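Granik Hole Plate: what we made and how it went

Kazuhiro Wada and I wanted a flat round plate with a big hole in the middle and eight little ones around it, mostly to find out if we could get holes to come out the right size on a printed part (harder than it sounds!). I drew it in an afternoon and Kazuhiro redid my sketch twice, which I'm still a bit sore about.

Our first print curled up on one side, so we slowed things down and left it on the bed for 90 minutes after it finished. Much better! The small holes still came out a little tight, and I spent ages cleaning them up with a round file.

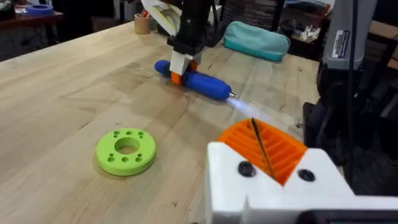

Fig. 1. The lime-green plate on the bench, with the blue screwdriver.

Next time I'd draw the small holes a touch bigger and skip the filing. Minoru Kawaguchi has asked for a thicker one in November, so we'll get another go at it.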